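Bible Texts and Translation
Ecclesiastes 11:1 - does "cast your bread upon the waters" really mean give to charity?

Nizar Boutros

Our study group at Prirlow has reached Ecclesiastes 11 and I'm stuck on the first verse. The King James has "Cast thy bread upon the waters: for thou shalt find it after many days." I grew up being told this meant be generous and God will see you right. The workbook we're using says the same on page 204, with no argument at all, then moves on to a story about a man who paid for a stranger's train ticket.

I have trouble with that. Bread thrown in water goes to mush or gets eaten by ducks. You don't find it after many days, and if you did you wouldn't want it. Then I looked in a newer NIV and it says "Ship your grain across the sea", which is a different thought altogether. A man in the group, Wissam Matar, says it's about brewing beer and that a scholar has proved it. I asked which scholar and he said he'd heard it on a podcast.
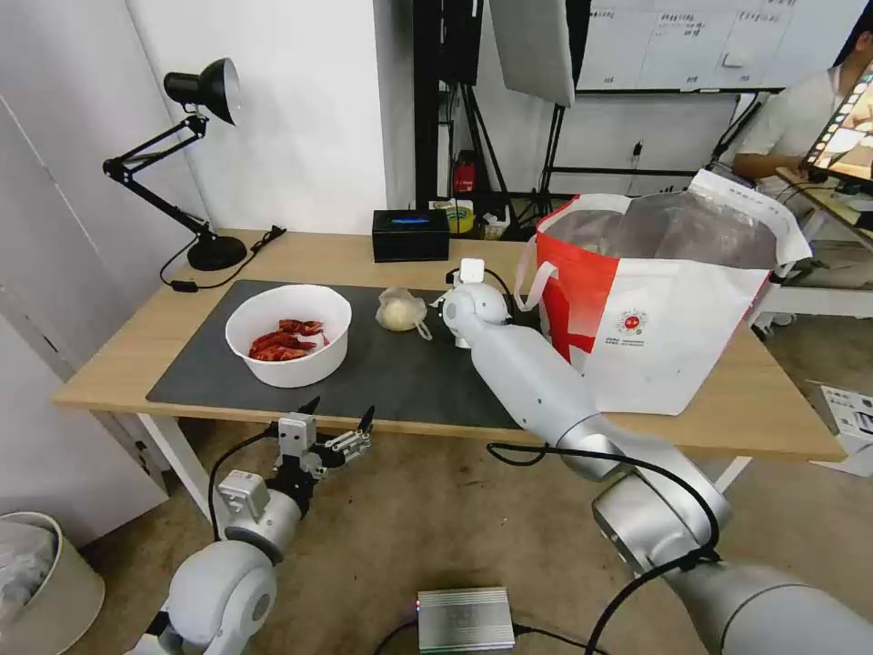

My first question is about the word for bread, lechem. I'm told it can mean food in general, and the workbook leans on this to say the verse covers "anything on your table". How far does that go? I could put crayfish in a big white bowl like the one in the photo and call that my food, but I doubt the Preacher had shellfish in mind, given Leviticus 11. Can lechem honestly be stretched to grain, as the NIV wants, or is that a translator tidying up a line he didn't like?

Second, is there anything in the Hebrew that points to charity? I've read it in four English versions and I can't find a poor person anywhere in the chapter.

I don't need to be told it can mean whatever it means to me. I'd like to know what it meant to whoever wrote it, or at least which guesses have something behind them.

Siham Khalaf

You're right to be suspicious, but I'd be suspicious of the NIV as well. There are three main readings and each has a hole in it.

The words first. The verb is shallach, which is to send or let go. It's the one used of Noah sending out the dove. "Cast" makes it sound like a hard throw, and I think a lot of the trouble in English comes from that one word. The phrase after it is "on the face of the waters". It doesn't say sea and it doesn't say ships.

Lechem is ordinarily bread, and it often widens to food. It can also be the stuff bread is made from. Isaiah 28:28 talks about lechem being crushed, and nobody crushes a loaf on a threshing floor, so most translators put grain there. That makes "grain" possible in our verse. It doesn't make it likely. The reader of the Hebrew would think of bread first and have to be pushed off it by something in the context.

Charity

This is the old reading, in Jewish and Christian commentary both. The Aramaic Targum has the bread going to poor men who travel in ships, so even back then somebody felt they had to explain the water. The best evidence for it is outside the Bible. There is an Egyptian wisdom text, the Instruction of Ankhsheshonq, with a line that goes more or less: do a good deed and throw it in the water, and when it dries up you will find it. That is close enough to make me sit up. The dating is argued over, and two sayings can look alike without one being copied from the other, so I wouldn't build a sermon on it. Still, it does show that somebody in that part of the world used water and finding-again to talk about kindness.

Against it, as you say, there's no poor person in the chapter. Verse 2 says give a portion to seven, or even to eight, because you don't know what disaster may come on the earth. You can read that as giving to plenty of people so that one of them will help you when things go bad. If that's generosity it is a fairly calculating kind. That doesn't bother me, as the Preacher is calculating about most things, but it isn't what your workbook is selling.

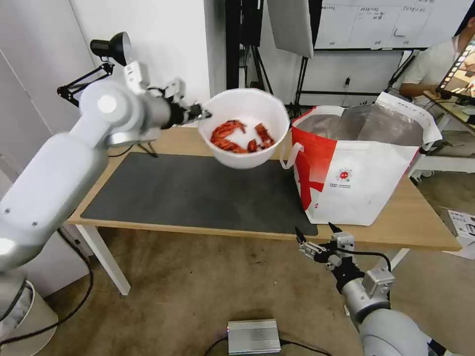 Sea trade

People who like this one point to verse 2 as well, and say it's telling you to split the cargo among several ships so that one storm doesn't ruin you. "After many days" fits a voyage. Proverbs 31:14 has the good wife compared to merchant ships, bringing her lechem from far off, so there is at least one place where bread and boats go together.

My complaint is that the modern versions which print "Ship your grain across the sea" have done your thinking for you. Somebody reading only that English would never know there was a question. Put it in a footnote by all means. Also, what a merchant wants back is a profit, and the verse says you'll find it - the bread. You can say that's shorthand, but you're now on your second or third bit of shorthand in a line of seven Hebrew words.

Beer

Your friend didn't make it up. There is a published argument along these lines, that bread or barley cakes went into water to make beer, and that sharing it out to seven or eight is telling you to drink with friends while you can. Bread of some kind does seem to have been used in brewing in Mesopotamia. "Proved" is far too strong. I can't see how "on the face of the waters" suits a brewing jar, and it's hard to see why a man would need telling he'd find his beer again. It does suit the mood of the book, I'll grant that, with all its eating and drinking.

So where I come down: the Hebrew says send your bread out on the water, and I suspect it was meant to sound a bit foolish. The next few verses are all about not knowing. You don't know what disaster is coming, you don't know the path of the wind, if you watch the clouds you'll never reap. Verse 6 says sow in the morning and don't rest your hand in the evening, as you can't tell which will do well. Read straight through, verse 1 looks like the first of a set about acting when you can't see the result. Giving would be one case of that and trade would be another. I wouldn't go to the stake for it.

One small thing on "seven, or even eight". That's a Hebrew habit, a number and then the next one up. Amos does it over and over with three and four. It means several and then some. If your workbook does anything clever with the eight, ignore it.

Hafþór Thorlacius

It's charity. It's been charity for two thousand years and I don't see why we need beer in it. Sometimes the people who lived closer to the time knew what they were talking about.

My grandmother at Garkberg used to say it when she sent food to the neighbours and she always got something back, usually fish. If you do it you find out it's true.

Also the King James is a perfectly good translation and I wouldn't spend money on another one.

Moataz Ghoneim

With respect to Hafþór, getting fish back from the neighbours tells us about the neighbours. It can't tell us what a Hebrew sentence meant. And "two thousand years" covers a fair few people copying from each other.

I mostly agree with Siham, but I think she's let the charity reading off lightly. The Egyptian line says outright that the thing being thrown is a good deed. Ours doesn't. You have to bring the good deed with you. When I led this chapter for our group at Ketilsson (65 people on the books, far fewer on a wet night in December), I had them read it from a sheet with the headings taken out. The old study Bible we'd been using prints "Generosity Rewarded" across the top of the chapter, and once that was gone hardly anyone came up with generosity on their own. They said farming, or investments. One woman said rice. 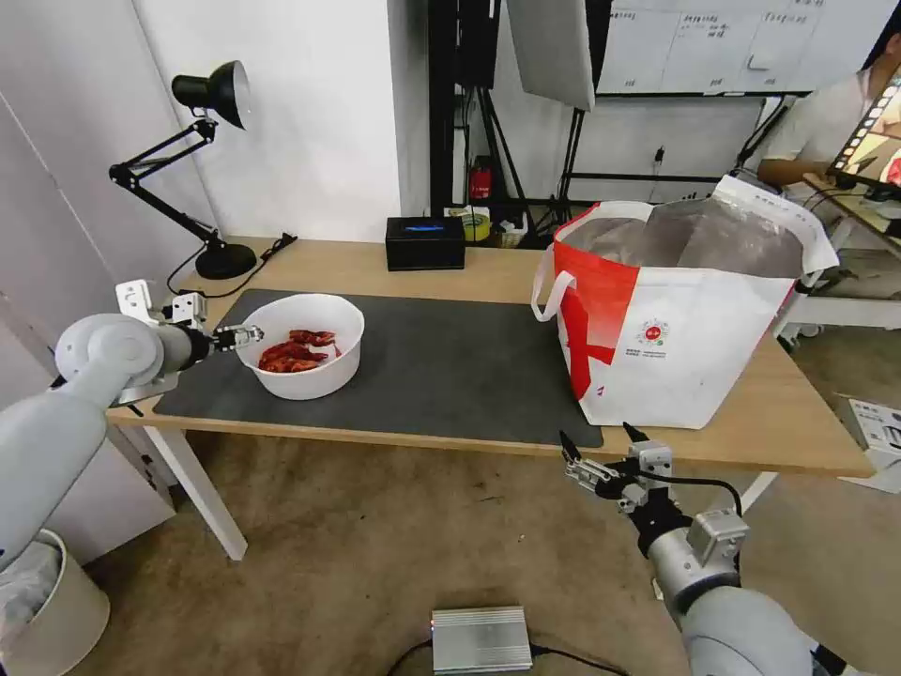 A bowl of food on the table.

Rice is worth a mention, as you'll hear it sooner or later. The claim is that the verse pictures seed scattered on flooded ground, Nile style, and the crop coming up when the water goes down. It's a lovely picture and it would tie in with the sowing in verse 6. The trouble is that lechem isn't the word for seed. Verse 6 uses the word for seed, zera, five verses later, so the writer had it handy and didn't use it in verse 1. I've seen this one repeated in a dozen devotionals, never with a reference attached. If anyone here has one I'd be glad to see it.

Nizar, on your food question: yes, lechem gets used for a meal or for provisions generally, so the workbook isn't wrong about that on its own. What it can't do is use the wide meaning to get "anything on your table" and then slide from there to your time, your talents and your train fare. Each step is small and by the end the word isn't doing anything.

The other thing I'd check is "for thou shalt find it". The little word ki can be "for", giving a reason, but it has other uses, and some have tried "yet" or "even so". With "for", the verse promises a return. With "yet", you do a silly-looking thing and it comes back to you all the same. I lean to the second, though my Hebrew is evening-class Hebrew, and I'd take Siham's word over mine.

Nizar Boutros

Thanks, all three. I hadn't known about the Egyptian line, and it's annoying, because I'd nearly talked myself out of charity altogether.

Siham, do you have a commentary you'd point to that sets the options side by side? The only one in the church library at Drorkora is missing the last few chapters. I've passed the beer part on to Wissam and he's taking it as a win.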